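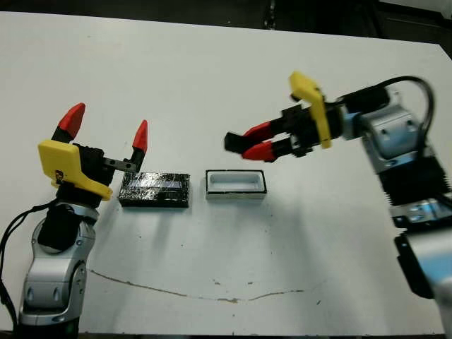

Forum > Manipulation > Learning from demonstration > Two-arm tasks

Search all topics Go

Success rate drops when I add more demonstrations

Wednesday, September 19, 2018, posted by sedgewick_m

I'm trying to reproduce the main result from the Plikari paper on two-arm insertion. The task is block into bin. One arm steadies the bin, the other picks up the block and puts it in. White table, black block, white bin with a dark rim, camera on the head looking down. The policy gets the head image and the joint positions and outputs joint targets for both arms.

The paper says success keeps going up with the number of demonstrations until it flattens out near the end. I don't see that. With 2392 demonstrations my policy was decent. Then I collected more to get to 3000 and trained again from scratch with the same settings, and it got clearly worse. The typical failure is that both arms come in, stop short of the objects, and the gripper that should take the block opens and closes a little without committing. Sometimes the wrong arm goes for the block.

Things I have checked:
- same learning rate, same number of epochs, same image size
- 5 seeds, all of them worse than the smaller set
- no corrupted episodes that I could find
- the loss on held-out episodes is LOWER with the larger set, which confuses me most

The new episodes were recorded by a second operator. The start positions of the block and bin are randomized the same way in both batches, at least on paper. Has anyone else seen this, and is it the data or the method?

Dariusz Jakubowski

It is most likely the second operator. I had the same thing on the Edard benchmark with a very similar task.

Your first operator probably always picked with the same arm. If the second one chose whichever arm was closer to the block, then for a block near the middle of the table you have two valid answers in the data. A policy trained with plain squared error will average them. The average of "left arm goes in" and "right arm goes in" is both arms going halfway, and that sounds a lot like what you wrote.

It can also explain the loss. Most of the frames in an episode are easy ones, approach and retreat, and more data helps with those. The frames where the choice is made are a small part of the total, so they hardly show in the mean. Compute the held-out loss only on the second or so before first contact, and split it by operator. I would expect it to go up there.

What I would do, in this order:

Label every episode with which arm picks. You can get this from the gripper signal, no need to watch the videos. Look at the ratio for each operator.

Train on the larger set with the picking arm given as one extra input. If the drop goes away you have your answer. At test time you set the input yourself.

If you don't want the extra input, change the output head. A mixture with a few components was enough for me. It trains slower and you need to pick one component at the start and stay with it, otherwise it switches partway through the reach.

Also check where each operator rests the idle arm. Mine differed by a few centimeters and the policy used it as a cue - it had more or less learned to recognize the person.

Urbańczyk

Just use more data. We went to 3205 and it was fine.

tolly_sedside

The answer above worked for us with one operator, so I don't think it tells you much about your case.

Agree with Dariusz about labeling first. One more thing to look at is the block itself. If the top is shiny, the reflection moves when the lamp or the arm moves, and it can change quite a bit between recording days. We trained on the second batch alone as a test and it did worse than the first batch alone at equal size, even after we fixed the arm choice. Part of that was lighting. Random brightness and contrast on the head image got most of it back, matte tape on the block got the rest.

Subsample both batches to the same size before you compare them, and run each policy from the same list of start positions. With random starts you need a lot of trials before a difference like yours means anything.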